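Section 6: Setting Up the Backdrop

Now for the fun part! With the stand locked and the crossbar at the height you want, you're ready to hang the Jisevden backdrop and pick a color. Give yourself a clear stretch of floor and 26 inches of free space on each side so you can walk around it.

1. Wipe the crossbar with a dry cloth.
2. Slide the roll onto the bar with the colored side facing you.
3. Push both end caps in until they click.
4. Pull the sheet down slowly, keeping it square to the stand. If it starts to wander, roll it back up a turn and try again (the second pull nearly always goes better).
5. Clip the bottom edge to the weight bar.
6. Leave the sheet hanging overnight before a big session. The curl relaxes beautifully.

CAUTION: Never let go of the sheet while the roll is unlocked. It snaps up fast and the weight bar comes with it.

Choosing a color

The set comes with white, pale gray and Fang blue. White is lovely for anything colorful, but glass and pale ceramics can fade right into it. For dark subjects, try the pale gray first! Edges stay crisp, narrow gaps show up clearly, and you still get that soft sheen on a matte black surface. 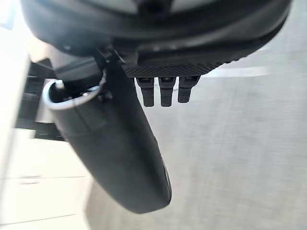

Fig. 43. Black parts against pale gray.

NOTE: Keep lamps off the backdrop itself. Point them at the subject, a little from one side, and move them back if the gray starts turning white.

To change colors, unclip the weight bar, roll the sheet all the way up and lock it before taking off the end caps.

Text: Agnes Kvam. Revised April 2022.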